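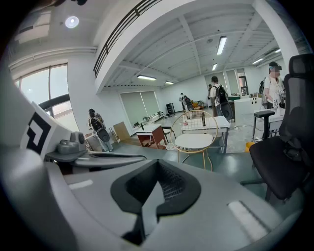 Wide room with light gray walls and a pale gray-green floor.

Clindano Floor Care Records

A table of cleaning and repair records for hard floors in public buildings in Stasville. Version of Saturday, May 21, 2022.

Contents
floors.csv has one row per visit, 3,000 rows in all.
sites.csv has one row per building, 28 buildings.
codes.txt lists the floor types and the work codes.

Known problems
The Dobson annex has no records for July. About 400 rows have no floor area. Leave these blank when loading, do not fill them with zero. Work code 27 was used for both waxing and sealing until the Stuner forms came in, and the old rows have not been split.

Dates are month first. Areas are in square feet.

Free to use with credit to Clindano.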